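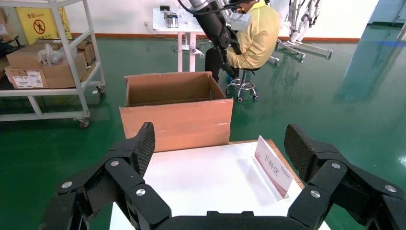
Unit 6: Surface Finish and Light Reflection

Set reading: Oakley, course packet, section on coatings. Problem sheet due to G. Wainwright by noon.

1. Two kinds of reflection

A surface returns light in two ways. Specular reflection leaves at the same angle at which the light came in. Diffuse reflection scatters over a wide range of directions. Most painted and coated surfaces do both, and the finish sets the balance between them.

Color and gloss are separate properties. A white panel and a black panel can have the same gloss reading.

2. Measuring gloss

A gloss meter sends a beam at a fixed angle from the normal and records the light returned at the matching angle. The usual angle is 60 degrees. Use 20 degrees for high gloss and 85 degrees for matte finishes - the wider angle separates low readings better.

Take 6 readings per panel, turn the panel a quarter turn, and repeat. Discard the panel if it is scratched.

White work surfaces with a smooth finish still show soft reflections under overhead lighting.

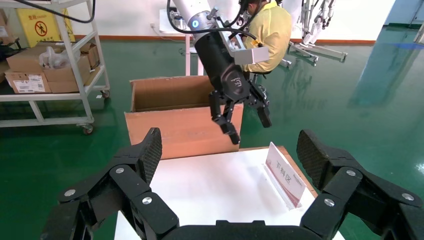
3. Problems

a) A panel reads 76 at 60 degrees. State which angle should be used for the next reading, and why.

b) A desk receives 1,349 lux and reflects 30 percent of it diffusely. Find the luminous exitance. Ignore the specular part.

c) Explain why wiping a matte panel with oil raises its gloss reading.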